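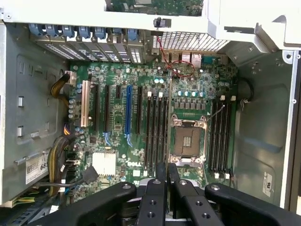

Section 4: Fitting the processor, memory and expansion cards

Now for the fun part! By this point you have the side panel off and the workstation on its side, and the whole board is open to you. If you have only ever worked in a slim desktop, take a minute to enjoy how much room there is. Almost everything in this section can be done with your fingers and one screwdriver.

Our refurbishing bench at Gurnstead uses the same steps, in the same order, on every tower that leaves as a Fevoseck kit. Allow 40 minutes the first time. You will be a good deal quicker on your second machine.

Before you start

Unplug the power cord from the wall and from the back of the case. Press the power button once and hold it for a few seconds to drain what is left in the supply. Touch bare metal on the chassis before you pick up any part, and touch it again every time you come back from getting coffee.

You will need:

Your processor, still in its plastic shell
Thermal paste
Memory modules
Any cards you plan to add
A Phillips screwdriver
A flashlight (a headlamp is even better)

CAUTION: Keep drinks, loose screws and long sleeves away from the open case. A screw that rolls under the board has to come out before you power up, even if that means lifting the board.

4.1 Getting your bearings

The big blue expansion slot is your landmark. It is easy to pick out from the black ones beside it, and it has a blue tab at one end. The beige slot farthest out is the old style, for older cards, and you may never touch it. The white DELL lettering on the board is handy too when you are talking to someone on the phone and need to agree on which part you both mean.

Blue plastic on this machine is good news in general. The slot covers along the rear wall are held by blue latches, so you won't be hunting for tiny screws there.

4.2 Installing the processor

Your Fevoseck kit ships without a processor in the socket, so there is nothing to remove first. Work slowly here. It's the one step where a slip can cost you the board.

1. Push the socket lever down a little and out to the side, then let it rise all the way up.

2. Lift the metal frame by its edge and swing it open.

3. Take the processor out of its shell, holding it by the sides. Find the small gold triangle on one corner and match it to the marked corner of the socket.

4. Lower the processor straight down. It should settle in with no pressure at all. If it rocks, lift it straight up and look again at the corner marks.

5. Close the frame and bring the lever down until it hooks in place. It takes a firm push, and you may hear a faint creak. This is normal and we all still flinch at it.

CAUTION: Never touch the contacts in the socket, and don't try to clean them with a cloth or cotton swab. Fibers catch on the contacts and bend them. If you see dust, use a hand blower from a few inches away.

6. Put a dot of thermal paste the size of a grain of rice in the center of the processor. Set the heatsink down and tighten its screws a couple of turns each, working corner to opposite corner.

7. Plug the fan lead into the header nearest the socket.

Note: The heatsink for the processor comes in the padded box labeled C. The finned one already on the board, below the expansion slots, belongs to the chipset. Leave it where it is.

4.3 Adding memory

1. Open the clips at the ends of the slot you are filling.

2. Line up the notch in the module with the ridge in the slot. It fits one way only.

3. Press down with both thumbs until the clips snap up. Be brave! It takes more force than most people expect.

4. Fit modules in matched pairs, starting with the slots marked 1 and 2. The Cadatis pairs in our kits are taped together for this reason.

Note: If you bought a 12 GB upgrade pack, follow the card inside the pack for the slot order.

4.4 Adding an expansion card

This is where the roomy case really pays off.

1. Choose your slot. A graphics card goes in the long blue slot. Sound, network and capture cards can go in any black slot they match in length.

2. Release the blue latch for the position you picked and slide out the slot cover. Keep the cover. You will want it if you ever take the card out again.

3. Move any thin wires out of the way before the card goes in. Ease them toward the edge of the case without pulling on the ends.

4. Hold the card by its top edge and bracket, line it up, and press evenly until the gold edge disappears into the slot. For the blue slot, check that the tab has caught the card.

5. Close the latch over the bracket. If it won't shut, the card is not all the way down.

To remove a card later, press the tab first and then lift. Pulling against a closed tab is how tabs get broken, and they are sold only in bags of 177.

4.5 Checking before you close up

Shine your light across the board from a low angle. Look for stray screws, a wire resting on a fan, and any card sitting higher at one end than the other. Give each plug a gentle press.

Leave the side panel off for the first start. Connect the monitor and keyboard, plug in the power, and switch on. The fans may run fast for a moment and then calm down. The first start after a memory change can take nearly 2 minutes with a blank screen, so give it time before you reach for the switch.

If the fans spin and the screen stays dark, turn everything off, unplug, and reseat the memory. That fixes it more often than any other single thing we know. If you hear beeps, write down the pattern and look it up in Section 9.

Readers using a Ziółkowski rail kit should go to Section 6 before putting the panel back on. Everyone else can carry on to Section 5, Drives and cables.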